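Prider Set Conversion: Progress Report to the Lokcombe Fund
Period covered: February to May
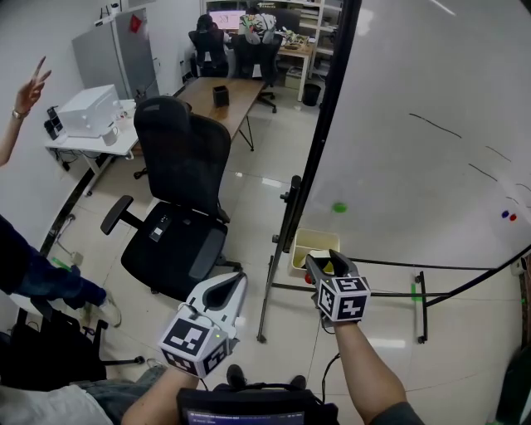

1. Scope of the period

The grant covers conversion of the Prider furniture set for use as custom content in a life simulation game, plus a build guide for other creators. Work in this period was limited to the seating and storage groups. Lighting was moved to the next period at the fund's request, and no hours were charged against it.

2. Meshes

All seating and storage meshes are finished at the high level of detail. The medium level is finished for seating only. The low level has been generated automatically for both groups and still needs manual cleanup, mainly where chair legs collapse into flat triangles at a distance.

The sideboard remains the heaviest object. It was delivered to us at 1958 polygons and has been kept at that count, as further reduction broke the curve on the door fronts. The dining chair and the stool share a leg mesh, so a change to one has to be exported to both. This is noted in the build guide.

Shadow meshes were rebuilt for every object that has an open base. The earlier versions cast a solid block on the floor, which was visible in rooms with a single light source.

3. Textures and recolor channels

Each object has up to three recolorable channels: frame, surface and hardware. The stool has two. Fabric and wood masks were repainted after testers found a light seam along the inside edge of the armchair. The seam came from padding that was too narrow on the mask; it is now 15 pixels on all sheets.

Presets are complete for storage. Seating has its default presets, and the darker ones are waiting for the Iwasaki pattern sheets. Those sheets arrived in May in a format the package tool does not read, and a corrected version has been requested.

4. Placement and slots

Surface slots on the sideboard and the low shelf were moved to match the game's half-tile grid. Small decorations can now be placed at the back edge without floating. The low shelf had one slot assigned to the wrong height, and this has been corrected.

The wall cabinet can be moved up and down on the wall. Its footprint was reduced so that a counter can be placed underneath it. On an unpatched game the cabinet stays at its default height, and the download notes will say so.

5. Testing

The test build was loaded in a clean game and in a save with a large amount of other custom content installed. Findings:

- The armchair clips at the elbow during the reading animation. Fixed by narrowing the arms.
- The bookcase did not appear in the correct catalog category. Fixed.
- Two drawers in the chest share one texture area and cannot be colored separately. Not fixed; this would require a new UV layout.
- Thumbnails are missing for the darker storage presets after a cache reset. Open.

Objects cloned with the old version of the Breltex package tool had conflicting resource IDs. All of them were cloned again and renumbered. Testers who installed the first build must remove it before installing the current one.

6. Budget

Hours charged in the period came to 200, in line with the plan. Texture work used more than its share and mesh work used less, so no transfer from the reserve is needed. The reserve stands at 20 hours. We propose to keep it for the lighting group, where the glow maps have not been tested.

7. Build guide

Chapters on cloning, mesh import and mask painting are drafted. The chapter on slots is in outline. Screenshots will be taken once the catalog names are final, to avoid replacing them later. The fund's comments on the first chapter have been included, except for the request to cover animation, which is outside the agreed scope.

8. Next period

- Manual cleanup of the low level of detail
- Medium level of detail for storage
- Darker seating presets, subject to the pattern sheets
- Lighting group: floor lamp, table lamp, ceiling lamp
- Slot chapter of the build guide

A decision is needed from the fund on the chest drawers. A new UV layout would delay the storage release and would make existing tester recolors of the chest unusable. Unless we are told otherwise, the chest will be released as it is.

Share this report
4 shares | 2 comments

Recent items
Prider set: first test build, known issues
Mask padding and seams on soft furniture
Breltex package tool: renumbering cloned objects
Lokcombe Fund: reporting periods and forms
Catalog categories for storage objects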